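Studio notebook, Nerngate EP
16 June 2024

Picked up where the last entry stopped, with the low end on track one. The kick and the bass line are both tuned to F and both peak on the first beat, and the limiter was working hard every bar. Lowered the bass by a decibel and a half and moved its start 11 ms later than the kick. Bounced it and listened on the big monitors, then the kitchen radio. The kick is clear on both now. The bass is a little dull on the radio, but there's only so much that speaker will do.

Left the original bounce in the folder marked OLD. Don't delete it, as the vocal edit was printed from it and the stems for that edit are missing two files.

Track two (Cáceres). The field recording in the intro has a hum at 50 Hz with a weaker one at 100. Notched both and the hum went, but so did some of the body of the street noise. Put the 100 notch back to half depth. There is still a trace of hum if you listen on headphones before the hats come in. Going to live with it. The clap sample that everyone has complained about is still there. Tried three others from the old drum machine folder and went back to it each time.

Arrangement on this one is still too long. The breakdown runs for 54 bars, and the pad doesn't change for the first half of it. Cut 16 bars and saved that as version c. Version b is the long one. Please play both before saying anything, and play them after something else, at the volume you would use in a club. 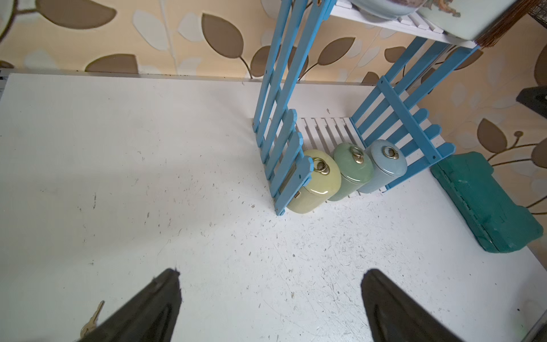 Why is the digital master at a different level from the one for the vinyl cut?
The cut is made from a file with no limiter on it. Loud, flattened peaks give the cutting engineer nothing to work with, and on a side this long the overall level has to come down in any case. The digital version goes through the limiter for 2 or 3 dB at most.

For the vinyl files I have mono'd everything below 120 Hz. Track three was the worst for this. The sub patch has a chorus on it that nobody had spotted, and the correlation meter was swinging well below zero in the second drop. Chorus off for the sub, left on for the layer above. It sounds narrower in the room and I thought I'd miss it, but after lunch I couldn't pick out which was which without looking.

Sibilance on the vocal loop, same track. De-esser at 7 kHz, fairly light. The word "system" still spits, so that one is turned down by hand in both places it comes up. There's a third place near the end where it is buried under the noise sweep, and I left that alone.

Running order. Side A is tracks one and two, side B is track three and the dub. The dub has the least top end, so it can sit nearest the centre of the record where the highs suffer most. Putting the loud one first on each side helps too. If version b of Cáceres wins, side A is going to be tight and the level will have to drop again. Worth bearing in mind when choosing.

File names. Katico want the catalogue prefix, side, track number, title, then the word VINYL or DIGITAL in capitals. No spaces. They sent back the last lot over this, so check against their sheet before uploading. The whole folder comes to 834 MB with the 24-bit files and the instrumentals. The upload form at the Darnden end gave up once and went through the second time. Checksums match.
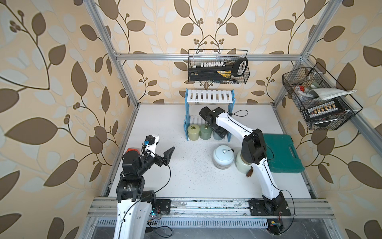 Sleeve notes are done apart from the credits, which I need spellings for. Katico would like a two-colour print on the inner and a full sleeve in four colours, and they've asked for something that isn't a photograph of a synthesiser. The last mock-up was black type on grey and looked like an invoice. I'd try the wallpaper colours, the dark brown of the vines and the warm beige behind them, with one of the big pale leaves run large across the back. The round berries in small clusters could do as the side markers on the labels, one cluster for A and two for B. Type stays as it is. Matt finish if the price holds, otherwise plain board, and no gloss in either case.

Promo. The short list for early copies is in the shared sheet. Local radio first, then the DJs who played the previous single, then shops. Private streaming link only, download switched on for the radio people. I've rewritten the one-page text and taken out "genre-defying" and both uses of "journey". It gives the tempo of each track now, and says which are easy to mix into. That is what I look for when one of these lands in my own inbox, and most of them leave it out.

Live version. Started a fresh project for the Darnden show so the EP sessions don't get touched. Eight channels: kick, other drums, percussion, bass, two for synths, vocal loops, returns. Everything is cut to loops with the tails kept on. The delay send was feeding back on itself through the returns channel, which took most of an hour to find. It is muted at the send now and labelled. Tempo moves from 122 up to 127 over the set. The Cáceres intro sounds bad stretched past 125, so it comes early.

Controller drops its connection when the laptop sleeps. Sleep turned off. Same cable as before, so bring the spare.

Still to do:
Choose b or c for Cáceres.
Fade on the dub is too quick, add eight bars.
Ask Katico whether they need the instrumentals as separate uploads.
Credits spellings.
Back up the Darnden project to the second drive.
Listen to the test pressing on the cheap turntable as well as the good one when it comes.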